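Working Alongside the Table-Clearing Unit: Tips for Break Room and Kitchen Staff

Oltbridge Staff Services, Kitchen and Workshop Notes

The Trironent unit has been clearing tables in the Oltbridge break room since April. It handles 200 cups and mugs on a normal working day. The notes below replace the sheet posted beside the dish return and apply to all kitchen staff, including temporary staff.

Before the shift

Wipe the tables with a damp cloth and dry them at once. Pine marks easily, and standing water will raise the grain. Use mild soap for coffee rings. Scouring powder is not to be used on the tables or on enamel.

Remove newspapers, coats and bags. The unit will stop if an item is covered, and a member of staff must then restart it from the wall panel.

Mugs and cups

Enamel chips when it is dropped or knocked against metal. Line the return racks with the rubber mats supplied by Hubmann and place mugs in a single layer. Do not stack them.

Check each rim by hand before washing. A mug with exposed metal is to be set aside in the gray bin. Staff remain responsible for this check, and the unit's count does not replace it.

Tea stains come out with a paste of baking soda and water. Leave the paste for 60 minutes, then rinse.

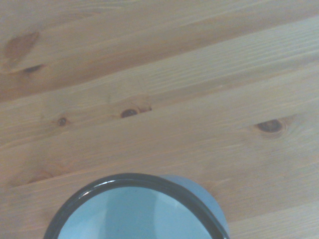
Changes to duties

Clearing rounds are no longer part of the morning assignment. The time has been moved to food preparation and to the care of equipment, which had fallen behind. No position has been removed, and hours are unchanged through the present schedule.

Some employees have told us that they miss the rounds, as these were their main chance to speak with colleagues from the workshop. One round each Monday will therefore continue to be done by hand. Staff who wish to take it should sign up with Theresia Camenzind.

During its first period of use the unit cleared 3,397 items. Of these, 2,208 were mugs. Stoppages were most frequent after lunch, when the tables are full, and a second person is now assigned to the room at that time.

End of day

Press the stop button and wait for the green light before cleaning the arm. Wipe the gripper pads with warm water only. Record any stoppage in the Pullimik log with the time and the table number. Breakages go on the same page, whether caused by the unit or by a person.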